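**Do I need a storage gadget to keep a small kitchen tidy?**

Probably not. The Kurkville tenants' page gets a lot of questions about drawer systems, rotating racks and stackable bins, and most of them cost more than the mess they fix. Try living with one clear counter for 10 days before you buy anything.

**The Bogale organizer claims it "doubles your space." Does it?**

We doubt it. A box inside a cabinet takes up room in the cabinet. Ask the seller how they measured, and see if you get an answer.

**Are baskets any better?**

A little. They're cheap and you can move them. They also fill up with batteries, takeout menus and keys to locks you no longer own. If you must, stop at 2. 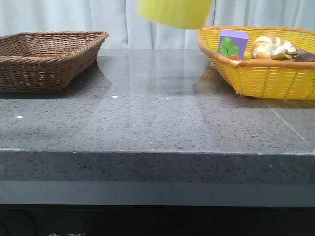 *Brown wicker basket on a speckled counter, with a pale curtain behind.*

**Wicker or plastic?**

Plastic wipes clean. Wicker looks nicer and holds crumbs. Anyone who says it's "naturally hygienic" is selling wicker.

**What about the Oltstead decluttering course?**

It costs $81. Several readers took it in March and told us it came down to throwing things out. You can do that for free.

**Can I return an organizer I already opened?**

Read the store's policy first. "Satisfaction guaranteed" often means store credit, minus shipping. Keep the box and the receipt until you've made up your mind.

*Last updated Oct 12, 2025*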